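Progress report to the Mikanent Fund -- Brolteldale kitchen refit scheme, second period

You asked for a plain account of where the grant has gone, so I'll start with the part I like least. Uptake is behind what the bid promised. Prasov told us in May that the letters had gone out to 1360 households. Replies have been slow, and I don't believe the letters were read by most of the people they were meant for. The bid assumed they would be. I said at the time that this was hopeful and I still think so.

Four homes are finished. Two more are waiting on plumbing, and I wouldn't put money on either being done by the date Tshabalala has given us. Their last date slipped as well, and the reasons they gave were thin.

Spending is under budget, which looks better on paper than it should. We have paid out about 1000 pounds less than planned on fittings, mostly through orders not placed yet. Please don't read it as a saving.

Lwazi Hendricks has been asking tenants what they find hard to use. Storage comes up far more than worktops, and small handles more than storage. The sample was small and people were asked on a Saturday morning, when those in work are easier to catch, so I would treat it with care.

Knobs and panels, computer renders:

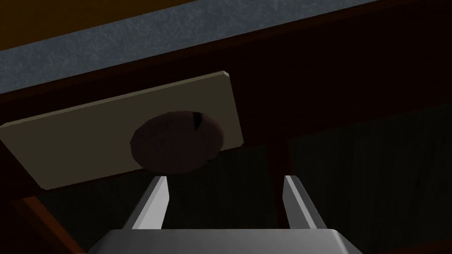
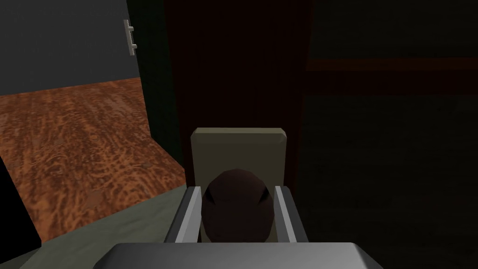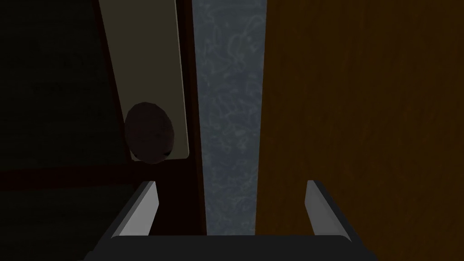 On the next period, I would rather we dropped the second mailing and paid for door-to-door visits. Prasov disagrees and has sent a costing, but it leaves out postage. I have asked for it again. Until it comes I can't recommend releasing the rest of the outreach money, and I'd ask you to hold it back for now.

Contact: Brolteldale refit office | Copyright Brolteldale refit scheme | Back to top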